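Skasex Two-Finger Gripper – Comparison Kit

The Skasex kit is for labs and small shops that want to try a gripper on their own arm before ordering. It ships with the gripper, one wrist camera, a cable set and two finger pairs. The adapter plate fits the Wiserix and Nông arms we stock. Other flanges are made to order.

Each kit is tested before it leaves us. The bench is covered with kraft paper and marked off with blue tape, and light plastic cups are used as the standard part. They dent easily, so they show quickly if the closing force is set too high.
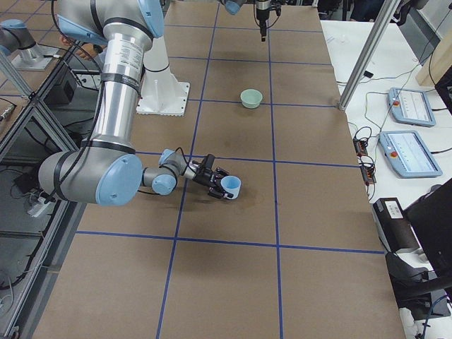
Rim grip on a small cup, forearm near vertical.

Stroke is 90 mm. Finger pads are rated for 2,000 cycles and can be changed with one hex key. Kit weight, packed, is 1,654 g.

The wrist camera connects to the same controller port as the gripper – no second power supply is needed. Set the working height to 185 mm for the default calibration. Tape lines make a good reference when checking the view for tilt.
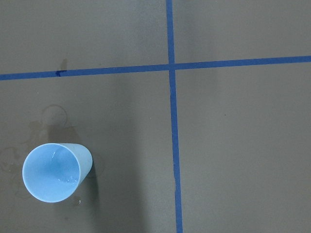
Wrist camera view: cup and tape crossing.

Compared with the Narkisex gripper, the Skasex closes more slowly but holds thin rims better. The Narkisex remains the better choice for boxes. Both can be borrowed for a side-by-side trial. Contact Khôi Tiêu for loan dates and adapter drawings.

Last updated: 05/12/2024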